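Racing > Tech & Safety
By Zhenhua Zheng | June issue
167 shares | 12 comments

The Layer Under the Suit

Bukola Jibrin runs a late model at Osagie Speedway with a two-layer driving suit, a head sock, gloves, shoes and a set of fire-resistant underwear. Until last season the underwear stayed in the bag for most night races. She wore it for the long ones, when the inspectors were known to ask, and left it off for the 40-lap features because she found it hot.

She now wears it every time. The change came after a fuel fitting let go during a practice session and put a short flash fire under the dash of her Jonov car. She was out of the seat in less time than it takes to describe. The outer suit was scorched on the left thigh and had to be replaced. Her leg was red for two days.

"I had the long bottoms on that afternoon by accident," she said. "I'd been cold in the trailer."

The one-piece suit gets most of the attention in racing clothing, partly because it carries the sponsor patches and partly because it costs the most. The layer beneath it does a large share of the thermal work. It is also the piece that drivers at weekly tracks are most likely to skip, buy in the wrong size or ruin in the wash.

How the layers work

A driving suit protects by slowing heat down. The fiber has to resist ignition, but a fabric that will not burn can still pass enough heat to burn the skin on the other side. What delays that transfer is mostly thickness and trapped air. Two thin layers with a gap between them will usually outperform one layer of the same total weight, and the gap between suit and underwear is air the driver gets without carrying anything extra.

The standard measure is thermal protective performance, or TPP. A sample is exposed to a controlled heat source and the result is used to estimate the time to a second-degree burn. Divide the rating by two and the figure is close to the number of seconds of protection under the test conditions. A real fire does not follow the test conditions. A seated driver compresses the fabric at the shoulders, seat and thighs, and in those places the air is squeezed out and the protection drops.

Underwear helps most in exactly those places. The knit is thicker per ounce than a woven shell and holds some loft even under belt pressure.

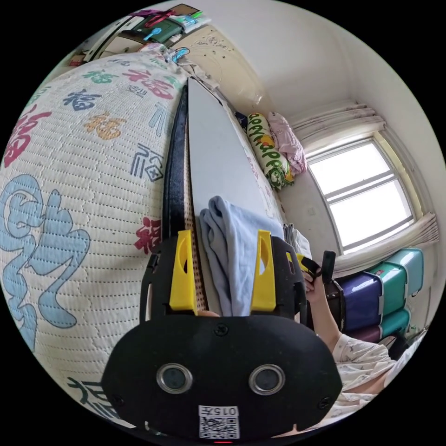

Fit is the next question, and most of the complaints heard in the garage come down to it. A base layer should lie against the skin without being stretched tight. When it is stretched, the loops in the knit open and the fabric thins. When it is too large, it bunches under the belts, creates pressure points and gets blamed for being uncomfortable. Jibrin's old set was two sizes up, bought from a driver who was leaving the division. Her current set is a Grindard top and bottom, measured at the shop.

Sleeves should reach the wrist with the arms extended to the wheel. Many drivers check the length while standing with their arms at their sides, and the sleeve then rides up two inches once they are belted in. The same applies at the ankle, where the bottoms should overlap the sock with the knee bent. Try everything on in the seat, with the gloves and shoes, and have a crew member look for skin.

Cuffs and collars

Burn injuries to drivers wearing full equipment tend to appear at the joints between garments. The wrist, the neck and the ankle are the three places where one piece stops and another starts, and a gap there is a direct path for flame and hot gas.

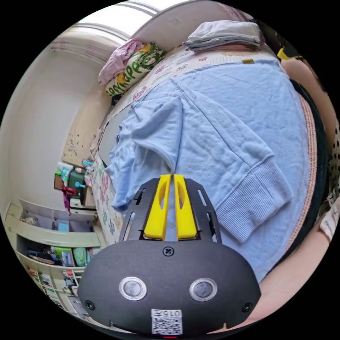 Two constructions are common at the wrist of a base layer. The cheaper one is a folded and stitched hem, which has little stretch and tends to gape when the forearm turns. The better one is a rib knit, built from alternating columns of knit and purl stitches that pull together when relaxed and open when a hand goes through. It is ordinary knitwear practice – the light blue sweater above has the same kind of ribbed cuff at the end of its sleeve. On a fire-resistant garment the rib has to be made from the same class of fiber as the body, and so does the thread in the seam. Nylon or polyester thread can melt, and a sound panel is of limited use if the seam holding it opens up.

Rib wears out faster than the body. It is stretched each time the garment goes on, and it sits in sweat under the glove. A cuff that no longer returns to the wrist when released should be treated as a failed part. Some makers will replace cuffs for a fee. Sewing on an ordinary cuff from the fabric store is not a repair, however close the color.

Collars follow the same logic. A crew neck on the undershirt leaves a band of skin between shirt and head sock when the driver looks down. A mock turtleneck closes it. The bib of the head sock then goes inside the suit collar, over the undershirt, and the suit is closed over both.

Fibers

Most base layers on sale are meta-aramid, either alone or in a blend. The fiber is inherently flame resistant, so the property does not wash out. It is durable and moderately priced, and it does not move moisture especially well. Modacrylic blends are softer. Blends containing carbonized fiber cost more and char less readily.

Treated cotton is still found at the low end. It is comfortable when new, but the treatment can be reduced by bleach, by some detergents and by simple neglect. A driver buying treated cotton second-hand has no practical way of knowing what is left.

The Rendeo set that I used for two seasons was a knit aramid blend, and after regular washing it had shrunk at the sleeve by enough to expose the wrist bone. The fabric was otherwise sound. I retired the top and kept the bottoms.

Ordinary athletic shirts should not be worn under a suit. Compression tops in polyester or nylon are sold as cooling garments, and in normal use they do feel cooler. Under heat they soften and stick to the skin. Plain cotton does not melt, but it will burn, and it adds nothing that can be counted on.

Washing

Care instructions vary and the label takes priority. A few points apply to nearly all of them:

Wash base layers separately from shop clothes. Oil and fuel residue on the fabric is fuel, whatever the fiber underneath it.

Use a mild liquid detergent. Leave out chlorine bleach, fabric softener and dryer sheets. Softener leaves a coating that can burn and also blocks moisture.

Turn the garment inside out and close any zippers. Wash cold or warm and hang it to dry, out of direct sun. Aramid loses strength and fades with long exposure to ultraviolet light, and the back window of a tow truck is a poor place to store it.

Fold it loosely. Do not leave it wet in the helmet bag until the next race.

Cost

A complete aramid set from a known maker – top, bottoms, socks and head sock – runs from $200 to $400 for most body sizes. Jibrin's came to $437 with the measured fit and the higher collar. She spends more than that on tires in a single weekend.

The heat objection is real, and it should not be brushed aside. An added layer does raise skin temperature in a closed car, and a driver who is overheating makes bad decisions. The answer at Jonov was a helmet blower, better insulation on the transmission tunnel and more water before the race. The tunnel insulation made the largest difference, by her account, and had been on the work list for a year.

She keeps two sets in rotation and puts a date on the inside of each waistband with a laundry marker. The older set goes to the test days.

Filed under: Driver Gear, Short Track, Safety
12 comments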